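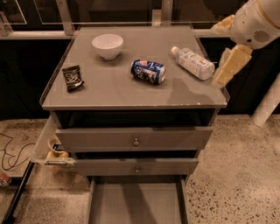
Ralico 家常容器与包装叫法词表

说明文件（README）

概况

Ralico 是一份中文词语表，收录日常生活里装东西的器物和包装的叫法：碗、盘、杯、罐、瓶、袋、盒、桶、坛、篓，以及它们的盖子、提手、封口等部件。表中共有 3753 条记录，每条对应一个叫法在一个调查点的一次登记。同一个叫法在几个调查点都出现时，各点分别成条，不合并。

调查点共 12 个，编号从 P01 到 P12，只给出地形和聚落类型（县城、集镇、山村、沿河村等），不给出地名。其中 Shi 镇是唯一公开名称的调查点，编号 P01，试调查在那里做，词条也最全。

词表供词汇学、方言地理、词典编纂和语文教学使用，也可以用来检查分词工具对量词和器物名的处理。词表只有文字，没有录音。

版本

当前版本为 2。第一版只有 P01 的材料，文件格式与现在不同，已不再维护。两版之间的记录编号不对应，引用时请写明版本。

文件

发布包解压后有 6 个文件：

entries.tsv：主表，一行一条记录。
points.tsv：调查点信息。
prompts.tsv：调查时用的释义提纲。
classifiers.tsv：叫法与量词的搭配。
variants.tsv：异体写法对照。
README.txt：本文件。

所有表格使用 UTF-8 编码，制表符分隔，首行为字段名，换行符为 LF。用电子表格软件打开时，请把全部列设为文本格式，否则编号前面的零会丢失。

主表字段

id：记录编号，全表唯一，不含义。删除的记录其编号不再使用。
point：调查点编号，对应 points.tsv。
prompt：释义编号，对应 prompts.tsv。
form：叫法的汉字写法。本字不明时用同音字，并在字后加等号。
ipa：国际音标，声调用调值数字写在音节后。连读变调只记变后的调值，单字调写在 note 里。
gloss：普通话释义，尽量短。
rank：同一释义下的主次。m 为主要叫法，s 为次要叫法，o 为旧时叫法。
age：发音人所属年龄组，y 为青年，m 为中年，e 为老年。
note：附注，可为空。

gloss 只写器物是什么，不写用途的细节。用途如果影响叫法，例如盛汤的碗和盛饭的碗叫法不同，则在 prompts.tsv 中分成两条释义，各有编号。

收词范围

收录的条件是：器物能装东西，普通人家用得到，大小在一个人搬得动的范围内。水缸收录，粮仓不收。背篓收录，手推车不收。衣柜、床头柜之类的家具不收，抽屉例外，调查时多数发音人把抽屉与匣子放在一起说，硬拆开会丢掉材料。

包装类单独成组，包括瓶装、罐装、袋装食品饮料的外包装。这一组的新词多，书面语影响大，各点之间差别比炊具类小，但同一地点不同年龄组之间的差别明显。商标名转为通名的情况一律写进 note，form 里用小写字母 x 代替商标，避免词表变成品牌清单。

一次性用品另有标记。纸杯、塑料碗、打包盒在 note 开头写“一次性”三个字，方便筛选。

碗和盘的分界

碗类是整份词表里释义最细的一组。提纲里区分饭碗、汤碗、大碗、小碗、带盖的碗、木碗、搪瓷碗。有些调查点把大碗叫“钵”，有些地方“钵”只指陶的、壁直的那一种，瓷的再大也叫碗。两种情况的 form 相同而 prompt 不同，做统计时不要只看 form。

浅碗与深盘的分界各点不一致。提纲用口径和深度的关系描述，不给出尺寸。发音人答不上来时，调查人员可以拿实物，但实物的照片不随词表发布。记录里凡是由实物引出的叫法，note 写“见物”。

“碗盏”“碗碟”一类的统称放在组末，释义编号以 G 开头。统称不参加同组叫法的主次比较。
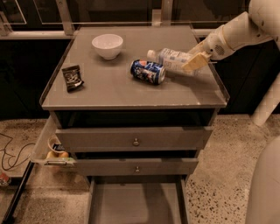 同一个罐子在主表里有好几种叫法，统计时应该算哪一个？

以 rank 为 m 的记录为准。如果同一调查点、同一释义下有不止一条 m，说明不同年龄组的主要叫法不同，应按 age 分开统计。需要每点只取一个叫法时，我们建议取老年组的 m，并在文章里说明这一取舍。

罐、听、瓶、壶

饮料罐这一条释义在提纲里的写法是“金属做的、装饮料的、密封的小罐”。得到的叫法大致分成以“罐”为中心字和以“听”为中心字两路。“听”多作量词，少数地点也能加后缀独立作名词。“易拉罐”在各年龄组都有登记，老年组常把它当外来的说法，rank 标为 s。

“瓶”和“壶”的关系较乱。保温的一种，有的叫“热水瓶”，有的叫“暖壶”“水壶”，还有沿用旧称的。塑料水瓶通常归在“瓶”下，旧军用水壶那样的仍归“壶”。释义不以材料分，而以有没有嘴、有没有提梁分。没有嘴、没有提梁、口小身长的，一律放在瓶组。

“瓶子”与“瓶儿”按实际读音分别记录。儿化在 ipa 里写成音节末的卷舌或变韵，在 form 里写小一号的“儿”会给排版带来麻烦，所以直接写“儿”，并在 note 里写“儿化”。自成音节的“儿”不加附注。

袋与包

小包装食品的外皮，提纲里分成“撕开之前连同里面的东西”和“撕开之后剩下的皮”两条。第一条常见叫法带“包”或“袋”，第二条则是“纸”“皮”“袋袋”“壳壳”一类。即使材料是塑料膜或复合膜，也常叫“纸”，例如“糖纸”。这样的叫法照录，不在 gloss 里改正。

“袋”和“包”作量词时的分工写在 classifiers.tsv。有的地方盐论“包”，洗衣粉论“袋”，商店里的说法和家里的说法又不同。我们只登记家里的说法。

量词表

classifiers.tsv 每行是一个叫法和一个量词的搭配，字段有 id、clf、ok、note。ok 取 y、n 或问号。问号表示发音人拿不准，或者前后两次回答不一致。使用者如果要做二值统计，请把问号单独报告，不要并入 n。

量词“个”不逐条登记。凡是能单独数的器物，各点都能用“个”，登记了只会把表撑大。不能用“个”的少数例外在 note 里注明。

成套的器物，例如一摞碗、一副碗筷，算作集合量词，clf 字段前加加号。

写法规则

汉字写法按以下顺序决定：本字清楚的用本字；本字有争议但当地有通行写法的用通行写法；都没有的用同音字加等号；连同音字也没有的写方框，音标照记。异体字统一为现行规范字形，原来的写法列在 variants.tsv。

“罐”与“鑵”、“碗”与“椀”、“坛”与“罎”等都已统一。“盏”的几种旧写法在 variants.tsv 里各占一行，没有在主表中出现。人工核对时漏掉的异体请报告给我们。

调查方法

每个调查点先由调查人员念释义，请发音人说出家里的叫法，再问有没有别的说法、长辈怎么说、在店里买的时候怎么说。店里的说法如果与家里不同，写进 note，不单独成条。

提纲不给选项。发音人没有反应时，可以改用描述用途的第二种问法，prompts.tsv 中的 alt 字段就是这种问法。仍然没有反应的，该点该释义留空，主表里没有对应记录。留空不等于当地没有这种器物，也不等于没有叫法。

录入使用 Trurik，一个离线的表格工具，能检查声调数字是否落在该点的调类之内。导出时每条记录都经过一次复核，复核人与录入人不是同一人。复核中发生的改动没有保留历史。

质量与已知问题

各点材料的厚薄不一样。P01 做得最细，山村类的几个点炊具组齐全，包装组偏少。比较各点的词汇量没有意义，请不要用记录条数代表方言词汇的丰富程度。

青年组的记录集中在包装组和一次性用品，炊具组常有缺项。做代际比较时，应先按 prompt 取两个年龄组都有回答的部分。

轻声的处理前后不统一。较早录入的点用调值 0，较晚录入的点用实际音高。points.tsv 的 tone0 字段标明该点属于哪一种，换算要由使用者自己完成。

“坛”和“罐”在个别点同音，声调也相同。form 根据发音人对器形的描述决定，存在记错的可能，这些记录在 note 中写“形定”。

旧时叫法依靠老年发音人的回忆，没有与文献核对。rank 为 o 的记录只说明有人记得这样说过，不能用来推定年代。

释义举例

提纲里的释义都用短句。几条常用的如下，编号见 prompts.tsv：

吃饭用的碗，一个人一只。
盛汤上桌的大碗。
腌菜的坛子，口上有一圈水槽。
装饮料的金属小罐。
装水的塑料瓶，有旋盖。
瓶口上拧的盖子。
装零食的小袋，还没有吃。
零食吃完剩下的皮。
桌子或柜子里能拉出来装东西的部分。

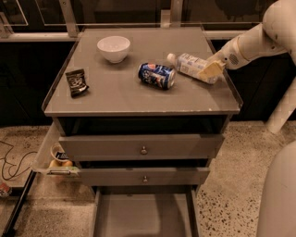 图：柜面上的白瓷碗、深色零食小包和侧放的蓝色汽水罐。

抽屉组

抽屉组记录少，但叫法的差别不小。除“抽屉”以外，还有“抽斗”“拖箱”“屉子”“抽抽”等。多层柜子里的各层抽屉，多数地点只用“上头那个”“底下那个”来分，不另有专名。放钱和票据的小抽屉有时单有叫法，放在 G 类释义之后。

柜面、柜脚、拉手只登记拉手一项。拉手与壶的提梁、篮子的提手在一些地方同名，三者分列三条释义，需要看它们如何共用一个词时，可以按 form 对 entries.tsv 做自连接。

读取

主表可以用任何能读制表符分隔文件的程序打开。读取时请关闭引号解析，note 字段中有成对和不成对的引号，打开引号解析会把几行并成一行。缺失值为空字符串，没有使用 NA 或短横线。方框、等号、加号和问号都有含义，清洗时不要去掉。

按调查点排序时请用 point 字段，不要用文件里的行序。行序是录入完成的先后，与地理位置无关。

同一叫法的跨点合并应以 form 去掉等号以后的结果为键，再人工检查一次。只凭汉字合并会把本字和同音字混在一起。

发音人与隐私

发布的材料里没有姓名、住址、职业和出生年份。年龄只保留三个组别。note 中原来提到家人、邻居、店名的地方已经删去，删后语句不通的做了改写。points.tsv 不含坐标。请不要尝试根据声调系统推断调查点的具体位置后公开发表。

发音人在调查前听过用途说明，同意以文字形式公开。录音不在同意范围内，因此我们不提供录音，也不回复索取录音的来信。

许可

词表可以用于研究和教学，可以修改和再分发，条件是注明 Ralico 和版本号，并保留本文件。用于词典等出版物时，请在凡例中说明材料来源。

variants.tsv 中一部分对照来自 Bosum 异体字整理稿，使用条件与其余文件相同，但要同时注明 Bosum。

引用格式

Ralico 家常容器与包装叫法词表，版本 2，文字材料。

报告错误

报告时请写明记录编号、字段名、现有内容和建议的内容。音标方面的意见请说明依据，是本人母语、已刊报告还是其他调查。更正随下一版一起发布，不单独更新文件。收到 3 月的反馈以后，P01 的量词搭配已重新核过一遍，改动并入当前版本，其他各点的量词搭配还没有重核。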